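Moved from Sorthorpe to Plosholm in October and finally sat down with the water bills.

Sorthorpe charged a flat 400 a year. Plosholm meters you. First bill says 1,713 gallons for 2 people.

Called the office at Kulton. They said a running toilet is the usual cause — put food coloring in the tank and wait.

Did that. Bowl turned blue. New flapper goes in tonight.

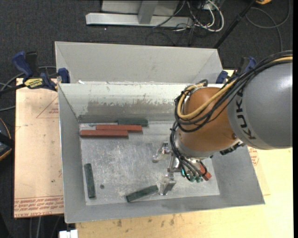

Dayana Cuevas: Check the outdoor spigot too, ours dripped all winter and the meter caught every bit of it.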